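A puzzle game can be hard, or it can be long and call itself hard. I went to see Valdis Jankauskaitė about *Drokstead* expecting the second kind, and I can't say I left fully persuaded.

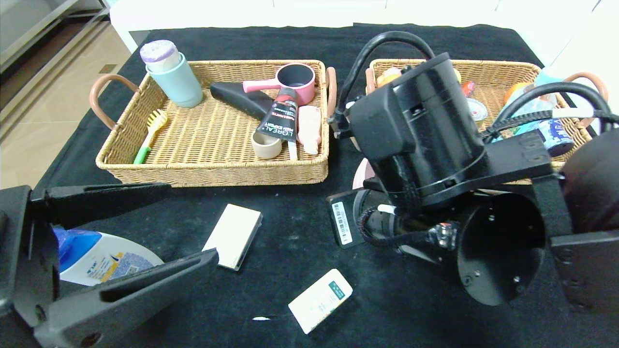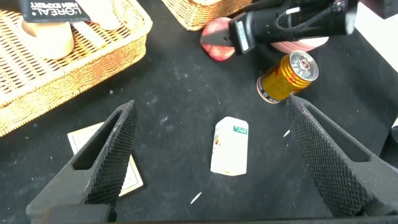
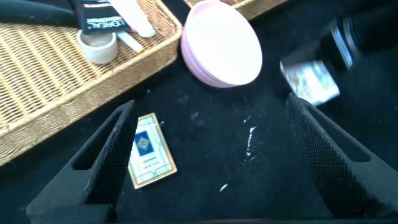
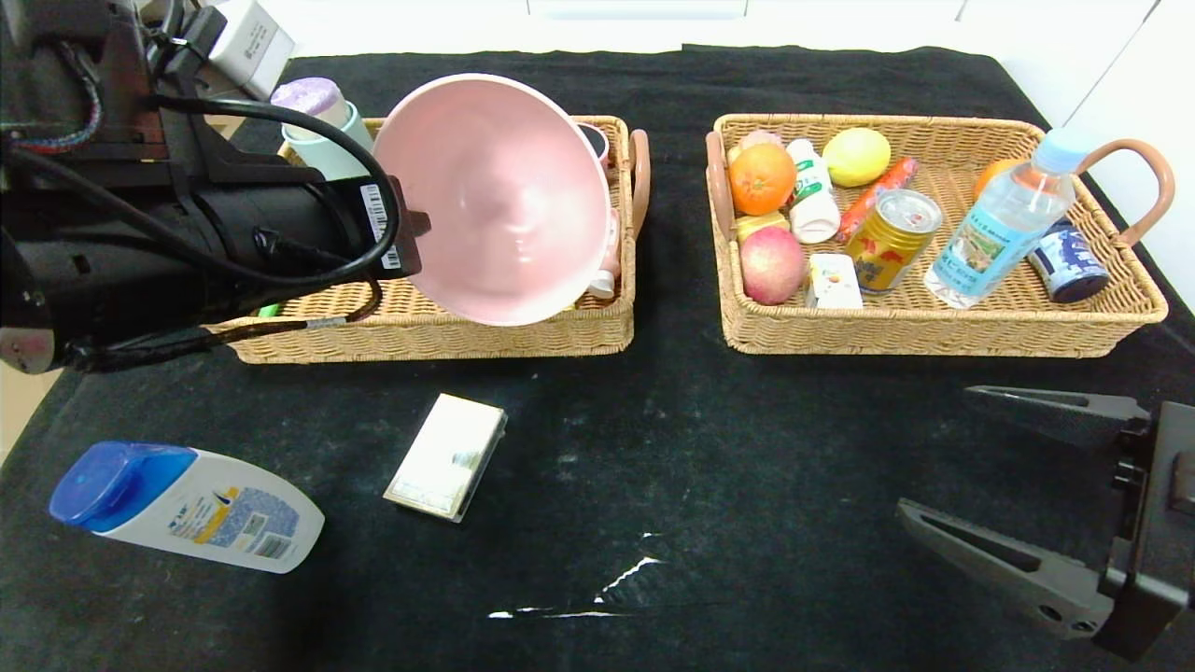 **Kaja Grīnberga**
*Reviews and interviews, adventure and puzzle games*

The pitch for *Drokstead* is that you are the night clerk in a flooded records office, and every door opens on a filing error. There are 105 puzzles. I asked Jankauskaitė, who designed most of them, whether a game needs that many.

"Probably not," he said. "We had 44 in the first build and people finished it in an evening. They liked it, then they asked for their money's worth."

So the rest is padding? He didn't care for the word. "Some rooms repeat an idea. They repeat it with one thing changed, and you have to spot the thing. I'd call that teaching."

I would call at least a few of them errands. In the demo I carried the same brass key up and down the same staircase for 30 minutes before a cabinet would take it, and the answer was in a drawer I had already opened. Jankauskaitė says the drawer now stays open once you've looked in it. The staircase is still there.

His last game, *Marulanda*, was sold on a story that "changes with every choice" and turned out to have 2 endings, one of them a longer version of the other. I brought it up. He laughed, a bit wearily.

"We oversold it. I wrote that line on the shop page myself and I wouldn't write it again."

The shop page for *Drokstead* promises a town, Holtovcombe, that "remembers you". What does it remember?

"Which doors you left unlocked. Who you lied to - there are only a few people you can lie to." And does any of it matter by the end? "It matters in the last chapter. I can't show you the last chapter."

It isn't finished, then. The release is set for June, and the studio, Jolville, has already moved it once. He told me it won't move again.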